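Laundry notebook, Rirkholm utility room
September 2022

Entry concerns the lower machine of the stacked unit. Door to be opened fully to the left before any unloading.
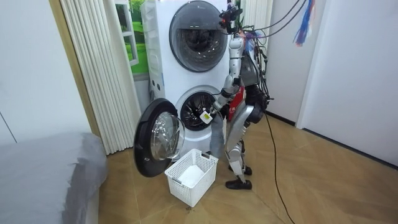
Lower machine, door open, basket on the floor.

Greys are to be checked at the gasket, where small items catch.
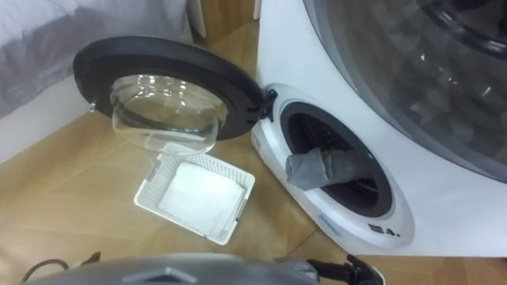 Ross Semple

Grey item noted over the lower lip. Inspect the drum by hand before closing.
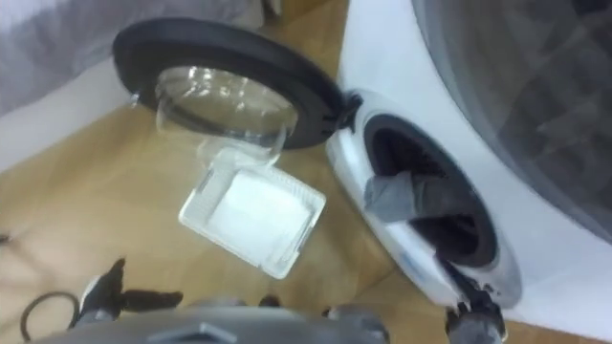 Grey cloth at the gasket.

Whites stay flat in the basket. Hakby to confirm the 30 minute program.
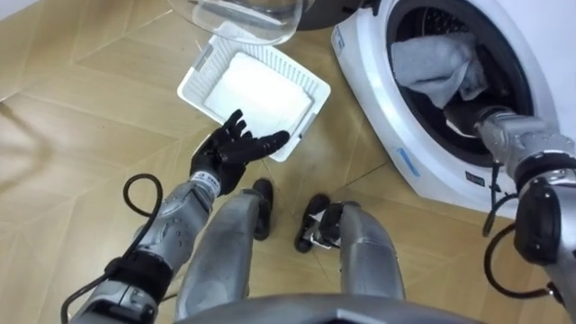 Outstanding
Order a second basket from Kinnear.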